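Washer under a dryer in the bedroom, smell won't shift?

Posted by Chantelle Lekota, Zardale

Hi all, hoping someone can help as I'm at my wits' end. We moved into a one-bed flat in August and the only plumbing for a washing machine is in the bedroom, so I've got the dryer stacked on top of the washer about a metre from where we sleep. It's a Zerka, secondhand, and everything comes out smelling like a pond. Sheets are the worst. I've done 3 empty hot washes with soda crystals and it's better for a day or so and then back it comes. Landlord says it's my detergent (he would). Any ideas before I fork out for a new one?

Eleri Kneath

Had exactly this with mine! Pull the rubber seal back and have a proper look in the fold at the bottom, mine was black with gunk. Old toothbrush, bit of washing-up liquid, then wipe it dry. Clean the filter too, it's usually behind a little flap at the front. Put a towel down first, you'll get more water out than you think. Are you doing everything at 20 degrees? I was, to save money, and it just leaves a film. I do towels and bedding at 60 now and leave the door and drawer open after every wash. And go easy on the softener, I've stopped using it altogether. If it still pongs after some 7 washes I'd look at the drain hose, it might be pushed too far down the pipe.

findomis_fan

open a window

gittins837

Agree with Eleri about the hose, mine was sitting in its own dirty water. Also let the mattress air when you strip the bed. I leave mine bare till teatime and the sheets stay fresh longer.

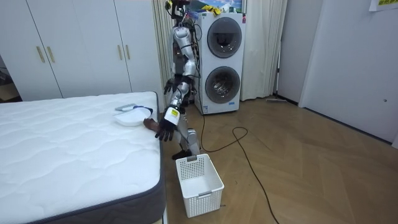

Photo: gittins837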